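Hi Bohdana — quick update on the Kiltlow rewiring, as of 2018-12-30.

We've now pulled 2112 feet of new cable, and the whole second floor is off the old fuse box (hooray!). The Entwistle wing is slower going. The plaster there crumbles if you look at it funny, so I've moved 400 dollars from fixtures to patching. Three breakers still trip under load and I want those sorted before the inspector comes back. 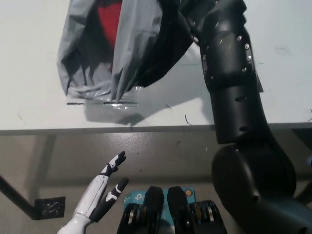 Gray plastic bag on the white tabletop, something red inside.

Spent so far on your grant: $1,021. Receipts are in the folder — shout if any are missing!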